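Workstation inspection, hand-held gripper tables
Kunumton site, room 19, September round
Filled in by: Sarla Lodhi, shift safety
Form 441, comments are allowed on every line

Before this year the people at these tables did the sorting and cleaning with bare hands. Now they do the same work through grippers, so that the Flumeron line can learn it. I walked the tables at 10:15 and wrote what I found.

1. Finger pads fixed, no cracks, no sharp edge
OK. The printed pads are rough but they do not cut. I passed a cloth over them and it did not catch.

2. Grip on tall or smooth parts
OK with comment. Please close on the tube from both sides, with the pads opposite. When people hurry they take it at an angle and then they correct with the wrist, and the wrist is what hurts in the evening.
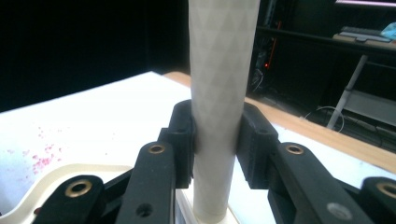
Item 2: white tube held between the two pads.

3. Linkage and grommets, no play
OK. One gripper at the next table was stiff and went back to Domański for service.

4. Pinch points explained to operator
Not OK. Two new colleagues were told "be careful" and nothing more. This must be shown with the hand, slowly, before the first shift.

5. Table surface clean
Partly. There are old pink marks on the white surface. They do no harm, but please wipe at change of shift and write it in the book.

6. Cables from gripper
OK with comment. The cable must leave the hand toward the operator and never cross the work. Long sleeves should be closed at the wrist.

7. Sweeping task, dustpan and brush
OK. The brush is held by its upright handle and the pan stays low.

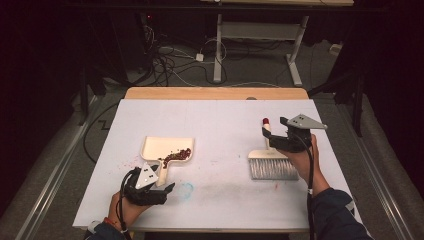 Beans that fall outside the pan are to be collected at once, also when the recording is running. Some colleagues believe they are not allowed to stop. They are allowed, and the team leader must repeat this at the start of the shift.

8. Floor behind the table
Not OK. Cables lie on the carpet. Ask Plarnulent for covers, ticket 828 is open already.

9. Breaks
Limit is 70 minutes at the gripper, then other work. The people asked me if their places will remain when the robots can sweep. I have no answer for this and I wrote the question to the management. I would like a reply before the next round.

Signed: S. Lodhi
Items 4 and 8 to be checked again.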